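**Week 3: how a soap keeps a secret**

A secret in a soap has a shelf life. In *Triltley*, our set text this month, the paternity plot runs 395 episodes, and by the end even the pub dog has suspicions. Note who knows what, and when. You will need it for the essay.

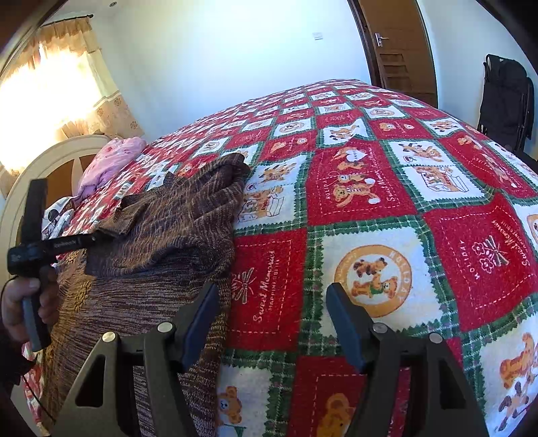
The reveal itself usually takes 2 scenes: one where the wrong person overhears, one at a wedding. *Varneo* skips the wedding and uses a christening, to much the same effect on the buffet.

For February: watch the *Pichon* hospital episode and write 200 words on who is listening at the door.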